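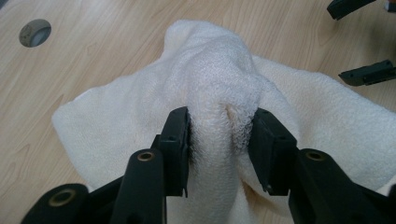

A white terry towel, pinched by the gripper at the fold Rallwood 9 is meant to find.

PRODUCT NEWS | ROBOTICS SOFTWARE

Zestham Releases Rallwood 9, Grasp Planning Software for Things That Won't Hold Their Shape

Zestham today released Rallwood 9, a new version of its grasp planning and perception software for cloth, towels and other items that look different every time someone sets them down. The update is available now to all current license holders, including the ones who told us in May that it was late.

Most grasp planners would like the world to be a box. They fit a shape to the object, pick two flat sides and close the fingers. A towel has no sides worth mentioning, and a planner that insists on them will pinch the table with great confidence. Rallwood 9 looks for raised folds instead, ranks them by how well two parallel pads could close on them, and passes the best candidate to the motion controller along with a score.

"Our old planner was very good at picking up towels that had been folded by an engineer," said Maricel Manalastas, head of perception at Zestham. "Customers kept sending us towels that had been dropped by a person. We took the hint."

The fold finder was trained on 363 recorded sessions of handheld gripper work on tabletops. A further 167 sessions were held back for testing, and the release notes list every one the software got wrong, with the team's best guess at the cause. Several of the guesses are "unclear." Kiyoshi Honda, who wrote the notes, declined to make them sound better.
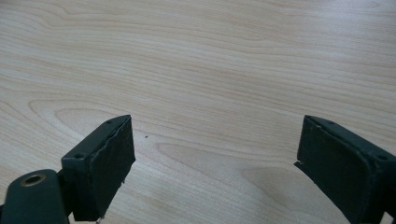

Rallwood 9 also changes how the software decides that it has nothing to do. Earlier versions treated strong wood grain as a possible cloth edge, and would now and then plan a careful, well-scored grasp on a knot pattern. The new surface model learns the table first and keeps it out of the candidate list. When no fold clears the threshold, the planner returns an empty result and waits. The default wait is 50 milliseconds before it looks again, and it can be changed in the settings file, where it is finally spelled correctly.

Other changes in this release:

- A replay tool that steps through a recorded grasp and shows the score at each moment, so an argument about what the planner was thinking can be settled before lunch.
- Separate wear settings for the left and right finger pads. Pads do not age as a pair, and the software no longer assumes they do.
- A direct link to the Matsuda motion controller, which replaces the conversion script that Sajib Mollah has been maintaining under protest.
- Clearer error messages. "Grasp failed" now says which part failed.

Dastar, an integrator that builds sorting cells for commercial laundries, tested the release ahead of launch. "It says no more often than the last one did, and I mean that as praise," said Haziq Saragih, controls lead at Dastar. "I can plan a shift around a no."

Rallwood 9 does not fold anything. It finds a place to grab and explains its choice. Folding is on the roadmap, in a section that Masanobu Tsuji, Zestham's product director, describes as "honest about the order and vague about the dates."

Current customers can install the update from their account page. Settings files from the previous version will load without changes, apart from the misspelled wait setting, which is still accepted and produces a polite warning.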